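Re: [bin-picking] Anyone tried the Stulotus kit?
From: Nayeli Chambi
To: bin-picking list

Tarık Erdem wrote:
> We have the Stulotus picking kit on offer at 468 a month, with
> fitting done by Zarkberg. Has anyone on here lived with one?
> Mostly I'd like to know how it copes with parts lying flat
> on the bottom of the bin.

Hello Tarık, and hello to everyone else too (it's been ages since I wrote, sorry!),

We've had ours since April and on the whole I'm very fond of it. Tomomi Kamata did most of the setting up, with a lot of patient help over the phone from Zarkberg, and the manual is better than I'd feared, though do skip chapter 7 until you've got the arm talking to the software.

As for flat parts, we've been trying it with plain blocks in a metal bin, on our KUKA, and I've written up 343 picks so far. Blocks out in the middle are a joy.

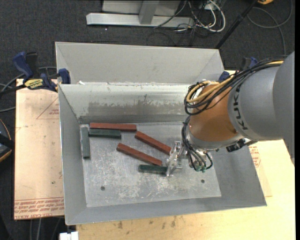 It's slower when two of them lie close together, or when one is up against the wall, and then I'd want the slimmer jaws, which cost extra. Do ask Zarkberg to throw them in, they did for us after a bit of grumbling!

I'm happy to send you my notes, all 39 pages of them, if you can bear my spelling.

Warmest wishes,
Nayeli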